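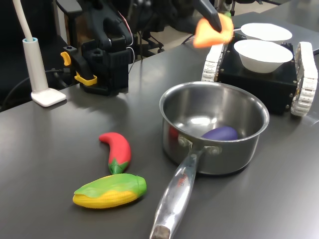

Too many words, was the shop floor's verdict on the morning batch. Nobody reads eleven words at highway speed, they said, they read the first three and then look at the truck in front.

Fair. Noted. Cutting everything down again.

30 Jun 2025

Portable message sign, work zone panel. Third round of wording tests. Picking up from the April sheets, which are in the gray binder, NOT the shared folder (shared folder has the old line breaks, don't use).

Setup today
Full matrix panel on the Sididico trailer, parked at the far end of the back lot. Three lines, 8 characters a line on the big font. Viewing mark painted at 1125 feet from the panel face, cones every so often back toward the fence. Sun behind the panel until lunch, then side on. Brightness on auto to start with.

Controller is the Rarnix one. Booted ok on the second try. First try hung on the self test with one row dark, power cycled, row came back. Writing that down in case it turns up again. Same row as April? Can't tell, April sheet just says "bottom row flaky". Whoever wrote that (me) should have put a row number. It's row 18 today.

Messages tried, morning
First one up was the plain version:
ROAD WORK / AHEAD / SLOW DOWN
Doesn't fit. ROAD WORK is nine with the space. Small font, then. Readable but it looks thin, and from the far mark the W and the O run together.

Next:
SLOW / FOR THE / CREW
Fits on big font. Good and clean. Everybody got it on the first pass.

Then the joke ones, since the county asked for some and the county is paying:
NOT A / RACE / TRACK
Fits. Got a laugh. Readable all the way back.

EASY / THERE / SPEEDY
Fits. Reads fine, but half the people walking the line asked what it was telling them to do. Slow down, merge, what. If it needs a second look it's no good on a live road.

YOUR BOSS / CAN WAIT
Nine again on the top line, I keep doing this. Small font. Dropped it.

Two-phase versions
Tried splitting the long one over two screens. Phase 1 the joke, phase 2 the instruction. Idea is you get the smile, then the order. Trouble is that if a driver comes in on phase 2 they get the order first and the joke after, and the joke then makes no sense whatever. Works better flipped:
phase 1 SLOW DOWN NOW (three lines)
phase 2 NOT A RACE TRACK
Either order reads ok like that. Keep this one.

Timing. At 65 mph it's a bit over 95 feet a second, so from the far mark a driver has under 12 seconds to the panel, less when you take off the last stretch where the angle is too steep to read. Two phases at 3 seconds each is 6 for the full cycle. So they should see it all once and most of it again. Ran it at 5 seconds a phase just to see and it's hopeless, you could drive past having seen barely one screen and a bit. Leave at 3.

No blank between phases. The Rarnix default puts in a half second blank and it reads like a flash, as though the sign were faulting. Setting is under Display > Transition, not under Message where you'd expect it. Set to zero, saved, then it lost it on reboot. Have to save the profile AND the message. Lost maybe half an hour to that.

Afternoon
Wind got up. Mast fine at full height, slight sway, outriggers didn't lift. Checked the jacks twice. The Hedegaard jacks on the left side are still stiff, grease them before it goes anywhere.

Auto brightness is too bright once the sun moves off the face. Letters bloom, the E in RACE fills in and looks like a B. Took it down by hand one step at a time. Fourth step down was good. Want to see it again at dusk before we put a number in the profile, night is the real problem and we have not done night at all with this wording.

Battery: started full, panel on all day with short messages, meter hardly moved. Solar was helping though so that doesn't prove a lot. Do a covered panel run sometime. Atareck batteries, new set, terminals clean.

On the humor question
My own view, for what its worth. The funny ones are fine if the instruction survives. SLOW FOR THE CREW isn't funny and it tested best of anything. NOT A RACE TRACK is mild and close behind. The cleverer they got the worse they did. I don't think that's a reason to ban them, people do talk about them afterward and the plain ones they quit seeing by the second week of a job. But not on the last sign before the taper. Put it further back where there's time, and keep the last one dead plain: MERGE LEFT and the arrow.

Also no song lyrics, no movie lines. Anybody who doesn't know the movie is just lost. And nothing that rhymes, had one in the request list and reading it out loud you spend the whole time waiting for the rhyme.

Comments from the walk, as written on the sheets
- "crew" better than "workers", shorter and sounds like people
- center the text, left justified looks broken
- one person wanted the speed limit on there too. There's no room. It's on the static sign anyhow
- somebody asked if it can show the driver's own speed. Different trailer, we'd need the radar head. Ask what it costs
- joke sign ok once, not ok every day for a month. Swap them

That last is a good one. Rotation plan, rough: plain message weekdays at the peaks, lighter one swapped in off peak, change the wording every couple weeks. Needs to be doable by the crew foreman off the handheld without calling us. Currently it isn't. Five menus deep.

To do
Write up the phase timing for the county, one page, no more
Font: try the 7 high condensed, might get ROAD WORK on one line
Row 18, pull the cover and look at the ribbon cable
Dusk and night run, same marks
Repaint the far mark, it's about gone
Grease jacks
Find out who has the second handheld
Message list back to the county with the ones that don't fit crossed out. Most of their list doesn't fit. They were counting letters and not spaces

Panel down and mast locked, controller off, trailer chocked. Key back on the hook. Left the profile saved as WZ3, don't overwrite it, WZ2 is the one with the blank still in.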